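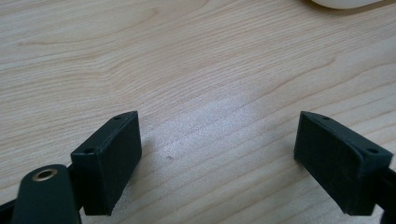

*Bare tabletop between the two fingers.*

Hi all,

Replying to the question from the Zamulwood shop about clearing small parts off a bench. I'm quoting it below so the people who joined in June can follow.

> We run a small finishing shop. At the end of each shift somebody has to put the loose pieces back in their bins and wipe the benches down. It takes time away from people who could be doing better paid work. Is there a machine today that we could buy and leave alone with this? We were shown a brochure for the Durkadex and it says "ready for general tidying." We don't need it to be fast. We need it to work without a person standing next to it.

Short answer: no, not without a person nearby. Longer answer follows.

We tested a two-arm Durkadex unit at Flarcombe this spring on one chore. Pick up a small object from a table, put it in a bin. We gave it 500 tries. It got 450 of them right. That sounds good until you work it out for a bench. If you have 50 loose pieces at the end of a shift, you should plan on five of them being somewhere other than the bin. Somebody has to find those five.

Most of the misses were the plain kind. The fingers closed next to the piece, or closed on a corner and it slid out. Shiny tables made it worse. A bright spot from a ceiling light can wash out the grain, and a small dent in the wood can look like something to pick up. A person knows a mark from a screw without thinking about it. Our unit reached for marks more than once. If your benches are scratched up, expect the same.

Wiping down is further off than picking up. We tried it for one afternoon and stopped. It pushed the cloth well enough but had no idea which parts of the table were still dirty.

What has improved is how the machines are taught. A person can now do the chore by hand, holding a pair of grippers, and the recordings are used to train the arm. The last set we used was 564 recordings of the same pick and place job. It is dull work, and your hands get tired, but you don't need a programmer for it. Someone who already does the job in your shop could do the recording.

A small cube held in the right gripper, with an empty white bin at the back of the table:

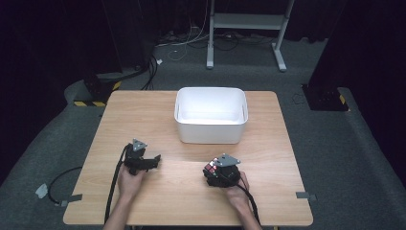 ## What I would do in your place

Leave the brochure alone for now and ask the seller for a trial on your own benches, with your own parts and your own lights. Ask for the number of misses, and ask who picked up the missed pieces during their demo. If they used the Um software for planning, ask which version, as version 2 handles flat parts better than the first one did.

If the trial holds up, one person could look after the machine and still do other work close by. For a shop your size I don't think that pays yet.

I can send the test sheet we used to anyone who wants it. Reply to me off the list, please, so we don't fill everyone's inbox.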